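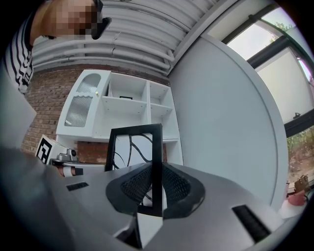 The white cabinet against the brick wall, with its ribbed glass door and open cubbies.

Newsletter > February > Around the Building

Storage cabinet: who gets which cubby

The white cabinet is now open to all members of the Loltgate workshop. Kathleen Hegarty found it through a listing in Riltovberg and paid 200 for it, delivery included. Modupe Nwankwo and Kaiwen Fan put it up against the brick wall.

The cubbies are for things in regular use. Put your name on anything you leave there – a strip of tape is fine. Boxes should fit fully inside, with nothing stacked on top of the cabinet. Items with no name go to the Mulcahy room after 3 weeks, and Malachy Horgan will hold them there until the end of the following month.

The side with the frosted glass door is for shared supplies: tape, labels, spare bulbs and the first aid refills. Please turn the small brass knob gently and don't pull on the glass. Replacement ribbed glass is hard to match.

If you would like a cubby, write to Róisín Hegarty with your name and what you plan to keep in it. Two people may share one.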